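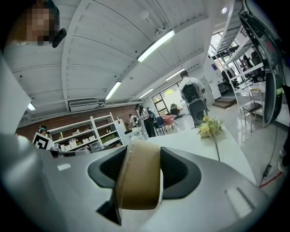
When do we have to be out of the Grelero Street office?

By five o'clock on the last Friday in August, with desks cleared and keys handed in at reception, after which the landlord changes the locks and anything left behind belongs to him.

So that's the move settled, after two years of it being nearly settled. The new place is at Femavthorpe, on the first floor above the tile showroom, and those who went to look at it in the spring will remember the view of the ring road and the very confident carpet. The carpet is staying. We asked.

Turcotte Removals have the job again. Long-serving staff will recall that they also moved us in, and that the franking machine spent a fortnight in Vovov's warehouse being treated as one of theirs. Vovov were very nice about it and only used it a bit. This time every crate gets a label on the short end and another on the lid, with your name, your team and your new desk number. "Misc" is not a desk number. Nor is "kitchen?", which appeared on nine crates last time, none of which had anything to do with the kitchen.

Crates arrive on Monday week and you get two each. Two is plenty for anyone who has thrown things away, and the confidential bins are being emptied daily until we go. If you have kept every edition of the supplier directory on the grounds that it might come in handy, please consider when it last did. Personal belongings go home with you. Turcotte won't carry plants, kettles or the fish.

A word about the filing room. It holds 39 cabinets, and the floor at Femavthorpe will take 31, according to a surveyor who didn't look like a man to be argued with. Team leaders have been asked to agree among themselves which eight to give up. Talks continue. At the time of writing, everyone has generously offered somebody else's.

Parking at the new place is first come, first served, and the tile people come first. The bus stops outside, though it stops there on the way to somewhere more popular, so expect to stand.

There is £2000 in the moving budget for what the paperwork calls "settling in". Suggestions to the office inbox, please. A coffee machine has been suggested already, many times, by people who seem to think we hadn't thought of it. Blinds have been suggested once, by the person who'll be sitting on the south side.

Lost property is on the table by the lift until the crates come. It includes a single walking boot and a rather good casserole dish.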